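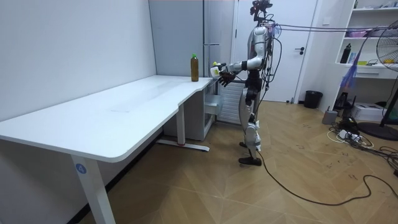

Book Report Project: The Ferryman of Todska

Submitted 9th May

For this project I read The Ferryman of Todska, a mystery novel of 300 pages by Colm Heffernan. I picked it from the class list and read it in 12 sittings.

The story takes place in a river town during a wet November. Kasprzak, the ferryman, finds a locked trunk on his boat and hides it from the police. A week later the judge who owned the trunk goes missing. Kasprzak's niece, Comine, starts asking questions at the mill and learns that her uncle once lied in court for the judge.

My question was how the author hides the guilty person. I marked every chapter where Comine talks to a suspect. The mill owner, Tonar, speaks in only 2 of them, and both times he is talking about flour prices. I read past him on the first try.

The weak part is the trial. It runs too long and repeats things Comine already told us. The river chapters are much better, mainly the one where the ferry rope snaps at night.

Next term I plan to compare the book with one of the author's short stories.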